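Patchkabel Cat 6A: Schirm einseitig oder beidseitig auflegen?

Skurkow
Mitglied seit November

Wir haben in einem kleinen Raum neue Datenleitungen gezogen, S/FTP, Cat 6A, Länge laut Messgerät 10 m. Das Patchfeld (Jeltton, geschirmt) sitzt im Wandschrank und ist mit der Potentialausgleichsschiene verbunden. An der Dose ist der Schirm ebenfalls aufgelegt. Der Link steht stabil mit 1000 Mbit/s, trotzdem zählt der Switch CRC-Fehler, bis Freitag waren es 628 auf Port 3. Ein Kollege meint, der Schirm dürfe nur einseitig aufliegen, sonst gebe es eine Brummschleife. Stimmt das bei Ethernet überhaupt?

Nisbet

Nein. Die einseitige Auflage stammt aus der analogen Audiotechnik. Gegen hochfrequente Störungen wirkt ein Schirm nur, wenn er beidseitig und großflächig kontaktiert ist. Ausgleichsströme auf dem Schirm entstehen bei Potentialunterschieden zwischen den Enden, das ist ein Problem der Gebäudeinstallation (TN-C statt TN-S) und gehört dort behoben, von einer Elektrofachkraft. CRC-Fehler an einem einzelnen Port deuten eher auf einen schlecht aufgelegten Kontakt. Patchkabel tauschen, Zähler zurücksetzen, dann die Dose neu auflegen. Paare höchstens 13 mm entdrillen.

trorkdale_77

war bei mir der stecker. neues kabel, ruhe

Sorcha Leckie

Zustimmung zu Nisbet. Ergänzend die Leitungsführung prüfen: Datenleitungen nicht über längere Strecken parallel zu Netzleitungen, Biegeradius mindestens das Vierfache des Außendurchmessers -- bei fester Verlegung eher mehr. Frei hängende Leitungen brauchen eine Zugentlastung, sonst trägt der Steckverbinder das Gewicht. 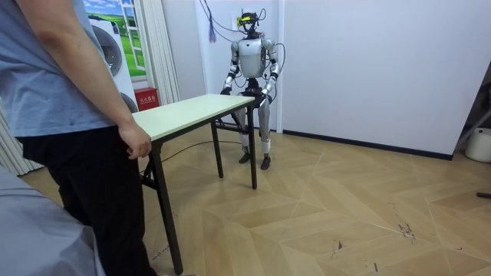
Leitungen von oben, blau und violett als Bündel, die dünnen schwarzen in Schlaufen.

Bleiben die Zähler nach dem Umpatchen am alten Port, liegt es am Switch. Wandern sie mit, ist es die Strecke. Bitte auch Duplexmodus auf beiden Seiten kontrollieren.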